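Home Explore Notifications Lists Profile

Thread by Salteo Planning Notes
2019-05-30

1/ A thread on risk registers, and why most of the ones I get asked to review have stopped working by the second month of a project.

2/ The usual fault is length. The Prudell register came to me with 29 open risks. Eleven had no owner and several were the same risk in different words. The weekly meeting read down from the top, ran out of time and never reached the bottom third.

3/ First pass: separate risks from issues. A risk has not happened. If the supplier is already late, move the line to the issue log and give it an action. Leaving it in the register at "probability 100%" wrecks the scoring for everything else.

4/ Second pass: rewrite each line as cause, event, effect. "Resourcing" is a heading. "Test staff are shared with Bellini, so system test may start late, which moves the release" can be scored and owned.

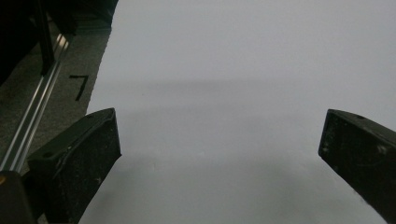 5/ Scoring. I use a scale of 1 to 5 for probability and the same for impact. Write down what each number means in days and in money before anyone scores a line. Without that, one team's 4 is another team's 2 and the totals can't be compared.

6/ Don't add a third factor. Gineck had probability, impact and "proximity" multiplied together. A review date column does the same job and people can read it.

7/ Owners. One name per risk. Departments can't own a risk and neither can "PM/Tech Lead". The owner need not do the work, but must be able to say what has changed when asked.

8/ Each risk gets a trigger: the observable thing that tells you it is turning into an issue. "Interface spec not signed by end of March" is a trigger. "Delays" isn't.
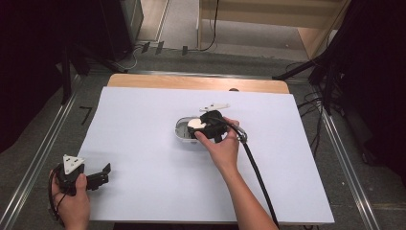
Gripper held over the tray, white disc in its grip.

9/ Review. Sort by review date, not by score. Take only the lines due. On Prudell this cut the item from 50 minutes to under half that, and the low scorers did get looked at.

10/ Closing. Close a risk when its window has passed, and record the date and the reason. Keep closed lines on a separate tab. They are the best input you will have for the next project's first workshop.

11/ Format. A spreadsheet is fine for up to 2 teams. Past that you need something with an edit history, or you will spend the meeting working out whose copy is current.

Replies

Do you score before or after mitigation? We keep both and it doubles the columns.

> Current score only. Target score goes in the notes if the sponsor wants it.

Number 6 is our register exactly. Forwarding.

Would you put opportunities in the same sheet?

> Separate tab, same columns.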